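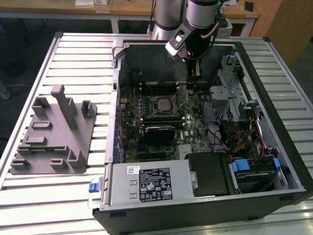 Milagros Figueroa had the method down to one page. Approach, hover, read the pose error, retract. She scored each hover against the memory slots and wrote the offset in millimeters.

Ebihara wanted a second metric. She refused. One number could be checked – two could be argued over.
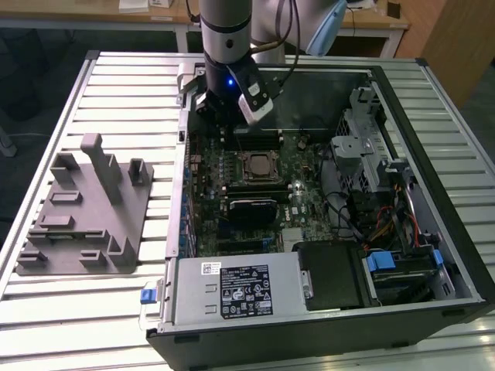
By June the log held 333 approaches. The error shrank near the socket and grew near the rear of the board, and the wrist view explained only part of it.

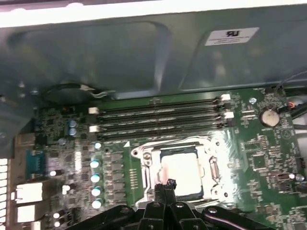
Gallardo wrote back from Aravena that the drift was in her reference, and that she should hold the fixture pose constant before she blamed the arm.

She held it constant and reran the last 4 series. The drift stayed. She sent him the table with no message and opened a new log.
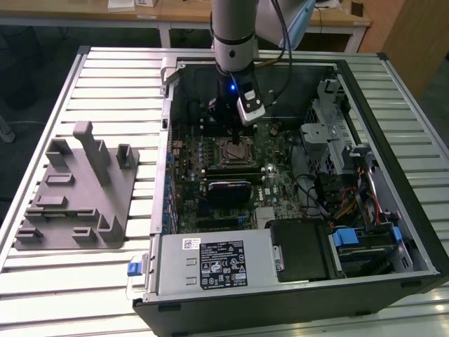 Gripper above the board, fixture plate at left.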